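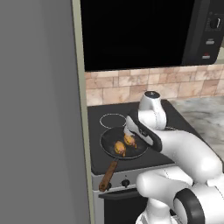
Pan task, sim kitchen. Arm over the cooktop, fingertip just above the right-hand piece.

Mar 23, 2018

Writing this up before I lose it. Fasil wants the sim rules for the stove tasks in one place so Wojcik people can run them without asking us every hour. This is the rough version, clean one goes in the Skarmont folder when Rocío has been through it.

Where we are: 294 episodes kept so far on the pan task. 60 thrown out this week. Most of those for the same reason – the arm clipped something on the way down and the scorer didn't care. Scorer only looks at the food. So by the numbers we had a good week and by my eyes we didn't.

Rule 1, handle zone. Pan handle sticks out past the front of the cooktop, over the knobs. In a real kitchen that is the first thing anybody gets told off for. Question was do we turn the pan in the start state or leave it. Rocío says leave it, policy has to cope with people's kitchens as they are. Fasil says if we train on bad habits we ship bad habits. Settled for now: leave the handle where it is, but put a keep-out box around it. Any link enters the box, episode is a fail, no matter what happened to the food. Box goes all the way to the end of the handle, not just the part over the cooktop. I had it too short on the first try.

Rule 2, elbow. We all watch the hand. Look at the arm in the render, that big curved link and the one under it, and the lower one passes right across in front of the control strip. Nothing in the old rules says a thing about that. New rule: clearance gets checked on every link, not hand only. Knobs and oven handle both count as things you don't touch. Contact with either = fail, and log which link.

Rule 3, approach. Come in over the back edge of the pan, slow down before the rim. Speed cap starts at the rim height plus margin. Margin value still open, F. is going to pull it from the Jultalel sheet, I don't trust my memory of it.

Rule 4, burner state. Every stove scene has to carry it in the metadata, on or off, each burner. You can't tell from a render. If the field is blank the episode doesn't go in. No guessing afterwards. Found 4 with the field blank and two of us had filled in different answers from memory, so that's why.

Rule 5, food. Meat pieces are raw or cooked by label, never by how the texture looks. These have orange-brown edges and pinkish patches in the middle and I could argue it either way. If the label says raw, the gripper is dirty after contact and must not touch the countertop or any dish until the wash flag is set. Rocío's point and she's right, we'd skipped it completly. Needs a flag in the sim, doesn't exist yet.

Rule 6, two pieces close together. Pick the one named in the instruction. Nudging the neighbor is ok if it stays in the pan. Nudging it over the rim is a fail. Argued over this for most of lunch.

Naming: scene, task, seed, rules version. In that order. No "final", no "final2". Rules version is new, and anything recorded before today gets v0 so we can tell them apart.

Reruns. Old batch is 1,473 episodes under v0. Not deleting. Rescore with the new checks over the weekend if the Pomine queue is free, then see how many survive. My guess is we lose a good chunk to rule 2 alone. Fasil more hopeful.

Not settled:
– does a brush against the microwave count. It hangs low over the back and the arm needs the height. I'd say yes it counts. R. wants a force threshold.
– who signs off a rule change. At the moment it's whoever edits the file last, which is bad
– backsplash contact, nobody has looked

To do
keep-out box in all stove scenes, not only this one (me)
per-link contact log (Fasil)
dirty gripper flag (Rocío, she has a half-done version)
ask Wojcik which scorer build they are on, thiers may be older
print the rules and tape them up by the sim machines

Box test ran ok on one seed before I left. Need more seeds than that. Starting with the fail pile.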